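Relatório de progresso ao financiador
Projeto Jisenitz: cozinhas de brincar para salas de atividades
Processo n.º 2041
Entidade executora: Mudusia
Período: segundo trimestre de execução, encerrado em agosto

1. Situação geral

O trabalho do trimestre incidiu sobre a bancada da cozinha de brincar e sobre as tarefas de arrumação que lhe estão associadas. A definição do conjunto ficou fechada em junho. O fornecimento das bancadas foi adjudicado à Inilska, e as peças soltas são compradas em separado à Okafor. A execução física segue o calendário aprovado, com um desvio na entrega das torneiras de substituição, descrito no ponto 4.

2. Bancada e zona de água

A configuração adotada tem tampo branco, placa de fogão preta à esquerda e lava-loiça cinzento-escuro encastrado, com a torneira cinzenta à direita da cuba. Não há ligação a água. A cuba é usada como recipiente de destino nas tarefas de transferência e como ponto de partida nas tarefas de recolha. O rebordo arredondado foi mantido; a alternativa de aresta viva, prevista na candidatura, foi abandonada por dificultar a limpeza.

O desenho do bico de fogão, com centro vermelho e anéis brancos finos, é impresso. Os ensaios de desgaste da impressão foram feitos com pano húmido e detergente neutro, em séries de 400 passagens por placa. Não se registou perda de cor no centro. Os anéis perderam definição numa das placas, que foi devolvida ao fornecedor. 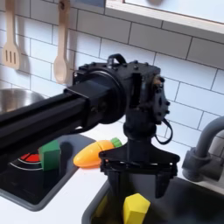
A tarefa de referência para a zona de água continua a ser a recolha de um bloco de madeira amarelo do fundo da cuba. O bloco tem faces inclinadas e fica por vezes encostado à parede da frente, posição em que é mais difícil de agarrar. A ficha de atividade passa a indicar as posições iniciais admitidas: centro, frente e canto do lado da torneira. A cor amarela foi preferida ao azul pelo contraste com o interior da cuba, que permanece escuro mesmo com a luz de teto ligada.

3. Fichas de atividade

Das 10 fichas previstas, 8 estão redigidas e paginadas. As duas em falta dizem respeito à arrumação de loiça no escorredor e à passagem de peças entre o fogão e o lava-loiça. A segunda depende da escolha definitiva do tacho, ainda em apreciação por causa do diâmetro da base. A versão para consulta será enviada com o próximo relatório.

4. Desvios

As torneiras de substituição não foram entregues no prazo. A Inilska comunicou uma alteração no molde da base e propôs nova data em outubro. O atraso não afeta as bancadas montadas e não tem impacto orçamental. Mantém-se em aberto a questão da fixação do fogão ao tampo, para a qual foi pedido parecer ao fornecedor.

5. Trabalhos do próximo trimestre

Conclusão das fichas em falta. Receção e montagem das torneiras. Repetição do ensaio de desgaste na placa substituída. Revisão do manual de limpeza, com inclusão da cuba e do rebordo. O pedido de pagamento intercalar segue em separado, acompanhado dos comprovativos de despesa das rubricas de equipamento e consumíveis.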